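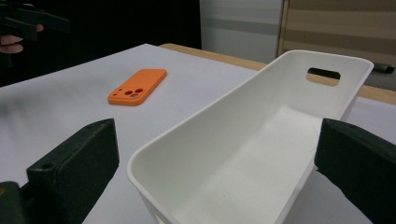 Tharushi Gazi
September, 7:40 pm

Finished Kornia on the phone last night. Thread on how it went, for anyone deciding between it and waiting for the tablet version. No spoilers past the second chapter.

It's a puzzle game set in a flooded clock factory. You drain one floor at a time and each floor is its own set of locks, dials and valves. I played with sound on and hints off until the furnace room.

The furnace room is where I cracked. There's a pressure gauge that reads in a unit the game invented, and the conversion chart is two floors up in a drawer you've probably already closed. Took me a whole evening. Mỹ Châu got it in ten minutes, for the record.

14 replies 200 likes

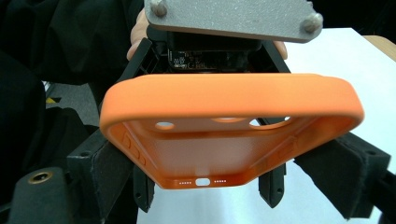

Tharushi Gazi

Controls next. Dragging a valve works well. Rotating anything small doesn't. If your thumb slips off the dial it snaps back to zero and you start again. There's a setting called "sticky dials" in the accessibility menu that fixes this. Turn it on before you start.

The second chapter has a safe with a four-digit code. The code is 2,448 and you can just type it in if you've played before, which I like. Nothing checks whether you found the clues first. Sorry, that one is a small spoiler.

Story is thin. You get letters from a foreman called Lò and they're decently written, but there are only nine of them and three are about his knee. I stopped reading closely somewhere in chapter four and didn't miss anything I needed.

Compared with Ploltureck, which a few of you asked about: Ploltureck is longer and harder and has the better ending. Kornia looks nicer and doesn't make you backtrack as much. If you only have room for one, I'd still say Ploltureck.

9 replies 88 likes

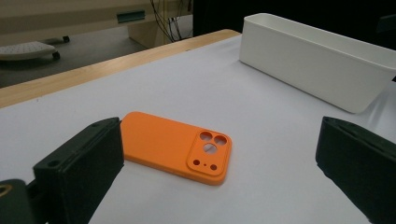

Orange case, back side up.

Price. The first chapter is free, then it's one payment for the rest. No ads at any point. The hint tokens are separate: you start with 500 and a full solution costs 200, so you can skip two puzzles outright. I used one, on the furnace.

Battery drain is noticeable. I had to plug in partway through most sessions, and my phone isn't that old. Thắng Mai says lowering the water quality to medium helps and he can't see any difference.

One bug: if you leave the app while the lift is moving, you come back with the lift gone. Restarting the chapter brings it back but you lose that floor's progress. Save at the desk first.

Suvora is next on my list. Will post when I'm through the first couple of chapters.

6 replies 61 likes

Last updated 8:15 pm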